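Évier deux bacs : faut-il garder l'égouttoir posé sur le petit bac ?

posté par mitigeur_las, rubrique Cuisine et équipement

Bonjour à tous. Nous venons de faire installer une cuisine blanche de chez Lindden dans le local que nous partageons au travail, avec un évier inox à deux bacs et un égouttoir à tiges qui s'étend d'un bord à l'autre du bac. Le vendeur appelait ça « la solution ». La solution à quoi, il ne l'a pas précisé.

Depuis l'installation, l'égouttoir a reçu à peu près tout sauf de la vaisselle. L'essuie-tout y a ses habitudes, couché en travers comme un touriste sur un transat.

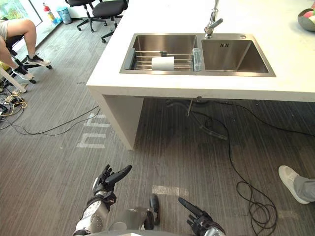
Le problème est le suivant : dès que l'égouttoir est en place, il ne reste qu'un bac pour travailler. Dès que je l'enlève, je ne sais plus où le mettre, et il finit appuyé contre la crédence jusqu'à ce qu'il tombe, de préférence pendant une réunion. On m'a conseillé un modèle enroulable Pluvent, un autre à suspendre, et un collègue m'a suggéré de « laver moins ». Le plan de travail est déjà tout juste assez grand pour la cafetière.

Quelqu'un a-t-il trouvé une organisation qui tienne plus de 11 jours ? C'est notre record. Merci d'avance.

vaisselle_et_patience

Bonjour,

Gardez-le, mais donnez-lui un seul bac, toujours le même, et n'y revenez plus. Chez vous c'est vite choisi : le petit. Le grand sert à laver, le petit à égoutter, et l'essuie-tout part vivre au mur ou dans un placard. J'ai mis sept ans à obtenir ça dans ma propre maison, donc ne vous découragez pas au bout d'une semaine et demie.
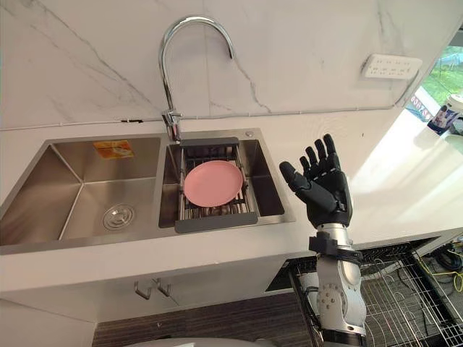
La règle qui marche le mieux dans une cuisine partagée est celle de la place limitée. Un égouttoir plein attire la vaisselle, chacun ajoute sa tasse sur le tas en se disant que le tas est l'affaire des autres. Avec une seule assiette dessus, comme la rose posée à plat au milieu des tiges, on voit tout de suite à quoi sert l'endroit. Redressez-la quand même : à plat, une assiette à rebord garde son eau très consciencieusement. S'il n'y a pas d'encoches, calez-la contre un verre retourné.

Deux précisions. Réglez l'égouttoir pour que ses embouts reposent franchement sur le rebord, sans forcer, sinon il glisse au fond avec tout le chargement. Et passez un coup d'éponge sous les embouts en plastique une fois par semaine, le mardi par exemple. Le calcaire s'y installe et ne paie pas de loyer.
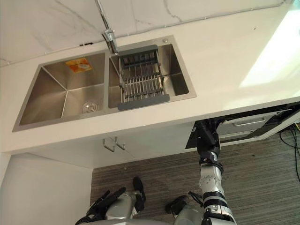

Pour le rangement quand vous avez vraiment besoin des deux bacs (une grande plaque de four, une crise), le meuble sous évier suffit : debout contre la paroi, à côté des sacs-poubelle. Évitez l'enroulable, on ne le déroule jamais.

Kılıçarslan

Et le lave-vaisselle, il est en grève ? Si vous avez un modèle à tiroir, mettez les assiettes dedans au fur et à mesure et lancez le soir. L'égouttoir ne garde que ce qui ne passe pas en machine : couteaux en bois, gourdes, la tasse sacrée du chef.

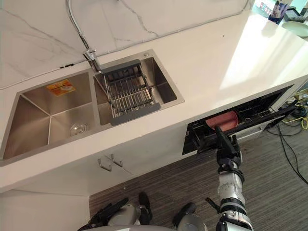 Le vrai obstacle, c'est de savoir si ce qu'il contient est propre ou sale. Chez nous, un aimant retourné a réglé la question — enfin, il l'a réglée pour ceux qui lisent les aimants. Les autres ouvrent, regardent, referment et posent leur assiette dans l'évier.

Sinon j'ai un égouttoir Flellurow à deux étages à donner, presque neuf, très encombrant. Message privé.

mitigeur_las

Merci à tous les deux. Petit bac adopté, essuie-tout expulsé, aimant commandé. Pour les deux étages je vais passer mon tour, la cafetière s'y oppose.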